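The Housekeeper With Two Elbows

The brochure for the Mendo kitchen service uses the word "effortless" 5 times, and I had moved half my furniture before breakfast. The installer, Hina Jatoi, was cheerful about it. The arms need room to swing, she said, and so would I.

Mendo rents by the month. For $520 you get two arms, a stand, and a person on the phone who watches the first few sessions and tells the machine when it has the wrong idea. You choose your chores from a list of 37. I chose putting away utensils, wiping the counter and unloading the top rack, as those are the ones my household has argued over since November.

The wiping is good. The arms go at a counter like someone who has been told company is coming, and they do the corners. The top rack is slower. Mugs are fine, wine glasses are not on the list at all, and anything with a lid brings on a long think. I timed one such think at 30 seconds, then went to answer the door.

Raghavendra Acharya, who runs training at Mendo, told me that flat plates are easy and handles are misery. "A ladle has a hundred ways to be picked up and most of them are bad," he said. He suggested I keep my tools in one place and leave them there. My mother made the same suggestion for eighteen years, free of charge.

The nearest rival, Kubiak, sells its single arm outright and leaves the teaching to you. I tried it last spring and taught it to hold a sponge over the floor. Mendo's remote help is worth paying for, at least for the first month — after that I would want the price to come down.

Utensils are the chore I would keep, if I kept only one. You give the service a home for them and it works from there, with no labels or stickers to put up. Mine is a gray caddy on a dark counter, with the spatula, the whisk and a long-tined fork sharing the left container while the cup on the right sits empty. I would have spread them out myself, but then I would have had to get up.

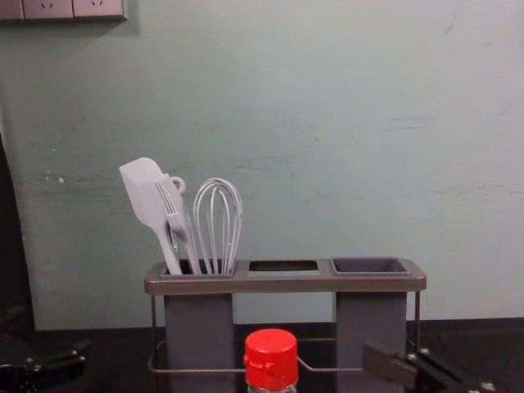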